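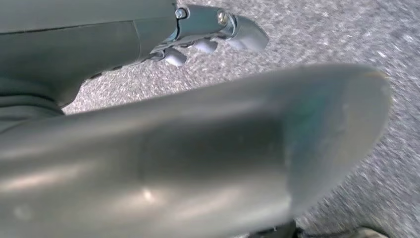 Grey metal, close up.

Zolness Allotment and Garden Society
Minutes of the general meeting, October 17, 2019

In the chair: Evanthia Chrysikopoulos
Minutes: Vasiliki Manolakis
Apologies: Mr Bakell, Mrs Tripathi

1. Minutes of the September meeting
Agreed, with one correction. Under item 4 the plot next to the bottom gate should read 11, not 17. Signed by the chair.

2. Matters arising
The gap in the hedge on the lane side has been filled with hawthorn. Two of the plants have not taken and will be replaced in the spring. The notice about bonfires is up on the board. Two members said it was too small to read from the path. Vasiliki to print a larger one.

3. Water
The supply will be turned off at the end of the month as usual. Members should leave the taps open afterwards and empty any hoses. The trough by the top plots is still leaking at the joint. Mr Foladetti looked at it and thinks the washer has gone. He will buy a new one and claim the cost back.
There was a long discussion about hoses left running in the summer. It was proposed that hoses be used for filling butts only, and not for direct watering, from May onwards. Several members were against this. Put off to the annual meeting so that more people can vote.

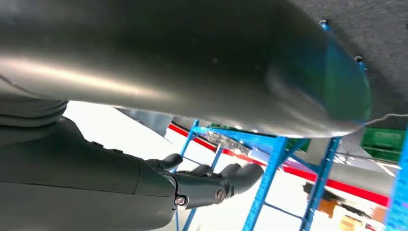

4. Rents
Rent for a full plot to go up to £60 from January and a half plot in proportion. Carried, two against. Reminder letters to go out with the seed order forms. Anyone who has not paid by the end of February will be written to once more and the plot then offered to the waiting list.

5. Accounts
The balance stands at £400 after the insurance. The plant sale made less than last year - rain all morning. The chair asked whether we still need to pay for the second skip. Agreed to have one skip only, in March.

6. Manure delivery
Foladetti's farm can bring a load in November. It will be tipped by the gate as before. Members to take no more than 20 barrows each until everyone has had a turn. Mrs Tripathi had asked in writing for some to be set aside for the upper plots and this was agreed.
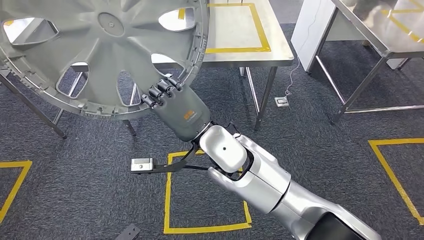 7. Vacant plots
Two plots are empty and one is badly overgrown with bramble. Mr Bakell has offered to strim it if somebody else rakes up. Evanthia will show both to the next people on the list. One of them has asked for a half plot only.

8. Any other business
Onion sets and broad beans can be ordered until the end of the month. Please put names clearly on the form.
The shed padlock is stiff. Oil to be bought.
A blue-handled fork was left by the compost bays and is now in the shed.

Next meeting to be fixed once the hall dates are known.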